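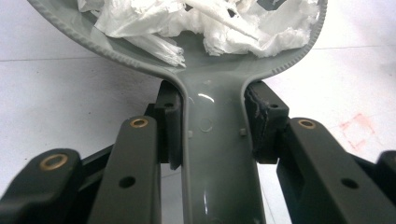
Hand-held gripper, pads for thin handles
Started in April, 9 replies

ktuchida
Trying the Flustberg pads against the Vass ones on the hand-held unit. Test object is a gray plastic scoop with crumpled tissue in it. The handle is glossy, so I squeeze just under the neck. 21 lifts with each set so far. Vass dropped it 4 times, Flustberg none.

h_tsuchiya
Are the Vass pads the same age? A frayed inner edge will cost you grip on shiny plastic.

ktuchida
No, the Vass set is older. One pad on the unit now looks worn along the inner edge too.

nomura_t
Then you're comparing wear. Put new pads on both and run 60.

ktuchida
Disagree. Pads get worn in use and I want to know what happens then. I'll do the 60 though.

chiyo.t
Where on the handle? Ours has those two little nubs, one on each side. If you clamp above them they act as a stop.

ktuchida
Above, near the neck. Hadn't thought about the nubs. Might repeat it lower down.

nomura_t
Tissue weighs nothing. Load it with something that shifts, dry rice for example.

h_tsuchiya
Tissue is fine for a first pass. It's what the Limine arm will be picking up for us — the weight was never the problem, the scoop rotating was.

ayane_u
Check the bushings for play before you blame the pads. Ours were loose at 2720 cycles and the fingers stopped closing parallel. We swapped pads twice before anyone looked.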